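Town's new recycling rules promise savings, but the numbers look thin

Berkix will switch to sorted household recycling in January, and the town says the change will pay for itself in 2 years. Residents who read the plan released on 19th September may want to hold off on the cheering. 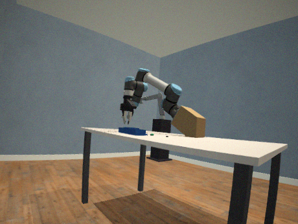

By the Berkix Local News Desk

Under the plan, hauling firm Jerkov would collect paper, glass and metal separately from 3000 homes. The town now pays a single fee for mixed pickup. It says cleaner material will sell for more, and that the extra money will cover the new trucks.

That depends on prices staying where they are. The plan gives one price for each material and does not say what happens if any of them drops. It also assumes that nearly every household will sort correctly from the first week, which would be quite a feat.

The main evidence is a trial in the Boseo neighborhood, where 938 homes signed up. The town calls the trial a success. It lasted nine weeks, all of them in summer, and the people in it had asked to join. How much of their glass and paper ended up in the trash is left out of the summary. A request for the full results had not been answered by the time this item was posted.
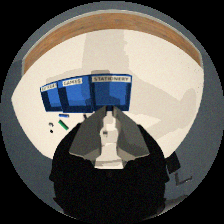
Three blue bins side by side on a cream-white tabletop.

Then there is the matter of cost at the curb. Households would get their first set of bins free, but replacements would be charged at a rate "to be set later." Apartment buildings are covered in one short paragraph, which tells landlords to find space.

Aasen, the next town over, brought in a similar system and later went back to mixed pickup. The Berkix plan mentions Aasen once, in a footnote, and does not discuss why it gave up.

Sorting may still turn out to be worth the trouble. The current contract is not cheap, and few people here would call it good. But the town is asking for a long commitment on the strength of a short trial, and the contract with Jerkov has no early exit that we could find.

Written comments can be left at the town office until the contract is signed.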